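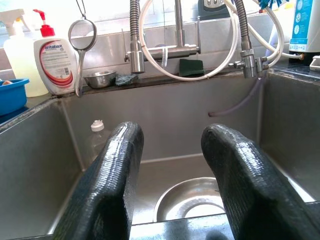

Sink side, left basin, gripper fingers over the drain strainer.

April 28, 2021. Bomdale kitchen, washing-up cell. Entry by Karabo Venter, with bits from Tumelo where marked.

Spent the morning on small items with the Mabuza arms. Large pans stay with people for now, agreed with Elmarie last week and not reopened.

The log stands at 1,413 picks since we moved in. 193 of them needed a hand from whoever was on shift. Most of those are cutlery. A fork lying flat on steel is still the worst case and the new finger covers have not changed that as much as I hoped. Grip on bowl rims is good. I have stopped watching those.

Had a long talk with Elmarie about how the shift runs now. Before, two people stood at the sink from the end of lunch until it was clear. Now one person scrapes and sorts, and the other has gone over to prep with Gisela Fröhlich. Roos Prins has done most of the sorting. She says her back is better for it and that the job is duller, and she would like both of those written down. She also dislikes waiting for the arms to finish a move before she can reach in. I timed the wait at 8 seconds after a stop request. Too long if you are holding a stack of plates. Tumelo thinks we can shorten it by parking the arms closer in – he will try it on the bench at Modusstead first, not here. 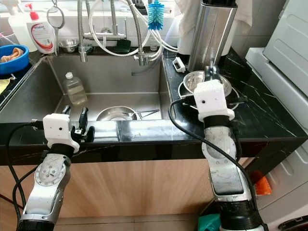
Who decides when the arms stop and a person takes over?
The person on sorting does, at any point and without having to log a reason, and the arms stay parked until that same person releases them.

I wrote the above on the card by the door as well, as the late shift had been told something different. Gisela had understood that only Elmarie could call a stop. Must go through it again with everyone in May when the rota changes.

Tumelo: the left arm cable wants more slack. I re-tied it after the break and will look again tomorrow. Also please stop moving the start position by hand and then not saving it. Twice this week.

Rota. Elmarie has to send hours to Hiden by the end of the month and they want to know if the second sink post is still needed. My view is yes. The arms are slower than Roos on anything mixed, and somebody has to cover when they are parked. If the post goes, the sorting person ends up washing as well, with the arms in the way. Elmarie agrees and will put it in her note. No one loses hours before we have reached 1,000 picks in a row on the same settings, and we keep changing the settings.

Training: Roos can now start, stop and clear a fault without me. Gisela wants to learn too but only if it is on paid time. Fair. Asked Elmarie to book it.
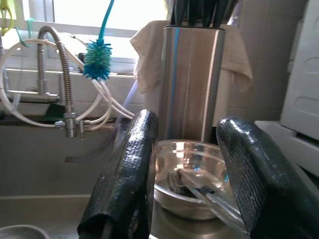 Fork and second utensil in the glass bowl, right of the sink.

Glass is on the list for next week. Speed down for all of it until Tumelo has checked the closing force. To do: card for the late shift, spare finger covers, ask Roos which items she would sooner keep for herself.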